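Lemonade and mocktail hour is back at Hulten

Apr 11, 2021

Good news for anybody who missed the drinks table over the winter: the mocktail hour at Hulten is coming back, and this time there's a proper setup for it! I stopped by the back room on Krajewska Street while things were being laid out, and I came away wanting a tall glass of something sour.

The menu leans hard on citrus this season, with plenty of lemon and a little lime for the people who like it sharper.

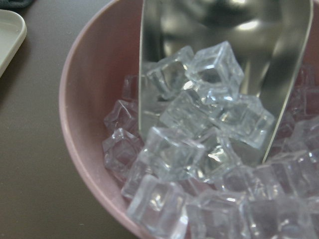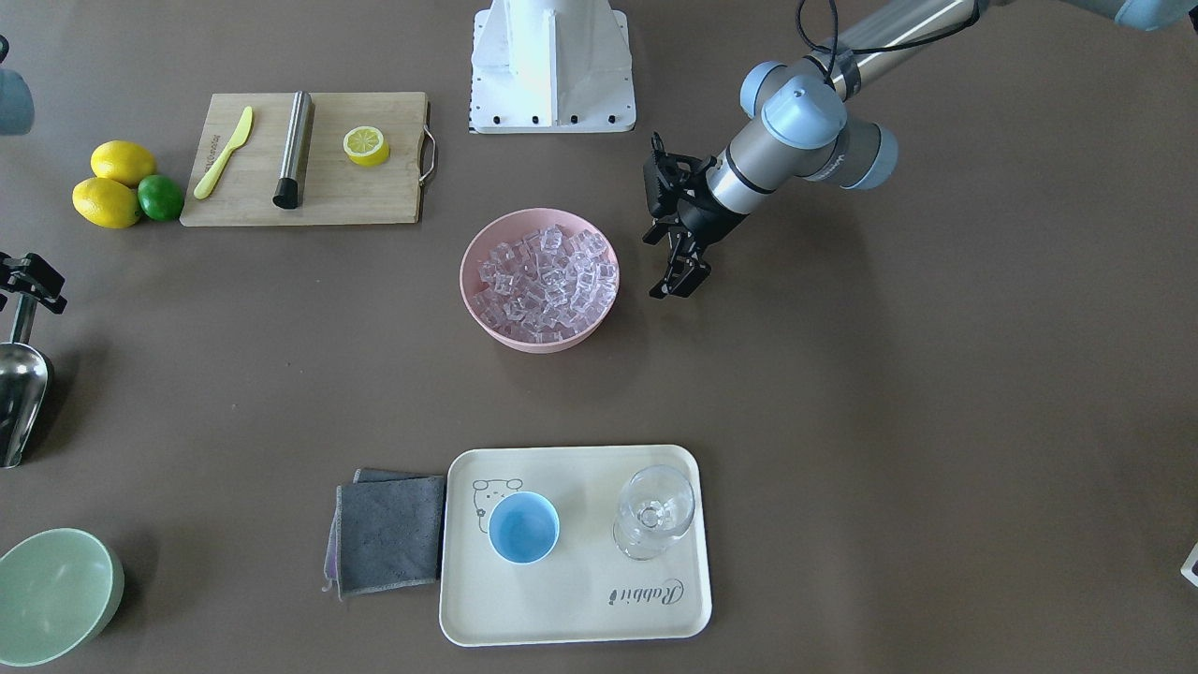 The pink bowl and the steel scoop are part of the bar kit.

What do you do with acrylic ice, and does it go in the drink?

It's for display and for practice, so it stays out of your glass. The cubes let people get used to scooping and pouring without a freezer close by, and they look the same at the end of the evening as they did at the start. Real ice comes out of the kitchen once drinks are being served, and it goes in a separate bucket so the two never get mixed up.

Now for the practical stuff. The hour runs from 5 to 6, and a ticket is 8 dollars, which gets you two drinks and a go at making one of them yourself. The first one on the list is called the Eltari (lemon, mint, soda water and a spoonful of honey syrup), and I've had it before and would happily have it again. The second changes from week to week. I'm told there's a ginger and lime thing coming up that's pretty fierce, so maybe bring a friend who'll finish it for you.

You don't need any bar experience. The first part is all basics: cutting a lemon so it sits flat, getting the seeds out, filling a glass with ice before anything else goes in. After that people mostly wander off and try their own ideas, and some of those are a lot better than they sound (cucumber and lemon with a pinch of salt, I'm still thinking about you).

Tickets are on Clukoder, listing number 3721, or you can pay at the door if there's room left. It did fill up fast back in November, so I'd book ahead if you're coming with a group. Kids are welcome with a grown-up, and everything on the menu is alcohol-free.

If you've got a lemon tree that's gone overboard, the kitchen will gladly take a bag of fruit off your hands. Drop it at the side door before the hour starts and put your name on it so they can thank you.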